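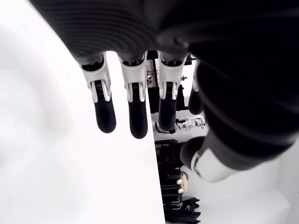
3.2 What people put on a shared table

Most of what I know about shared tables I learned by eating lunch at one, so I should say up front that this section leans on my own habits as much as on the notes. The table at Truldale is white, it gets wiped down a lot, and anything left on it looks far more left behind than it would on a darker one. Ayantu Dinsa brought this up the first time we sat down to sort our notes, and I've been seeing it everywhere since (my own kitchen included, sadly).

We kept the notes simple. Whoever wrote an entry put down what the thing was, what it was next to, and whether it was in a wrapper or out of one. Over the spring that gave us 378 entries from Truldale and Skerneo together, all of them typed up by Gayan Patwary, who has my thanks and probably deserves a cake. I had wanted a column for whose thing it was, but people got shy about it, so we dropped that column in January before the real note-taking began, and I don't think we lost much!

The first surprise for me was packaging. I'd gone in thinking of a table as a place where things get used, and a big share of our entries were for things still sealed, just parked there for later. Eldana Derese calls these "waiting items" and the name stuck, so I'll use it from now on. A waiting item can be food, a drink, or something for the office, and it behaves the same way whichever it is: it goes down on the first bit of free surface and then everybody else works their way past it. 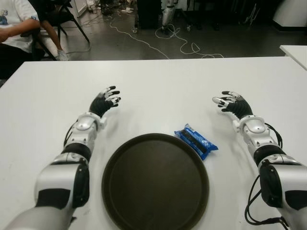
Trays were supposed to fix this. The idea, as Lemlem Mekonnen put it when we set up the tables, was that a tray tells you where small things go without anybody having to put up a sign. And sometimes that works beautifully. But people miss the tray, and they miss it by very little, like the small blue snack package lying just past the rim of the round dark brown one, on the bare tabletop, with all that flat space inside the tray going spare. We ended up with a separate code for this, "near tray," and I'm fond of it because it catches something I do myself with my keys every evening (the bowl is right there, and the keys are beside it).

I argued for a while that near tray should just count as on the tray, because the person clearly had the tray in mind. Ayantu disagreed, and she was right. When you ask people to clear a table, they carry the tray off with whatever is in it and the near-tray things stay behind, so for tidying purposes those two inches matter a great deal. We went back through the early entries and recoded them, which took the two of us one very long afternoon and most of a pot of coffee.

Bigger waiting items are a different story. They don't fit on a tray, and nobody tries to make them fit. They go toward a side or a corner, often at a slant, and they stay in their plastic. 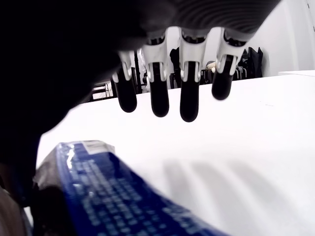
Figure 2. A keyboard on the white tabletop, still in its clear plastic packaging.

Our code for that sort of thing is "large, wrapped," and it was the one the note-takers agreed on most easily. You can tell at a glance that it's still packed. What we couldn't agree on was whether it should count as clutter. Gayan said yes, every time, since it takes up room and isn't doing anything. Eldana said a wrapped item is already tidy, it's in its own container, and what more do you want from it? I went back and forth so often that they stopped asking me. In the end we kept it out of the clutter score and listed it by itself, and readers who side with Gayan can add it back in.

Bottles gave us the most trouble of all, and I'd like to spend a little longer on them than I did in the first draft. 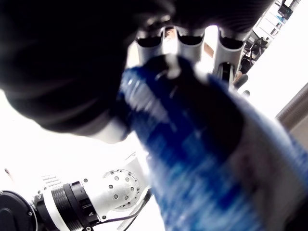 The problem is that a bottle hardly ever stays where you wrote it down. A snack sits, a keyboard sits, but a bottle gets picked up and put back a hand's width away, and then somebody moves it again to make room for a plate. Lemlem had 12 entries from one lunch at Skerneo that she was sure were all for the same bottle. We tried the rule that only the last position counts, following the Workneh coding sheet, and it cleaned things up nicely, but it also threw out the moving around, and the moving around was what I cared about. So we kept both versions. The clutter scores in the next section use the last position only, and wherever I talk about how things travel across the table I go back to the full entries, repeats and all.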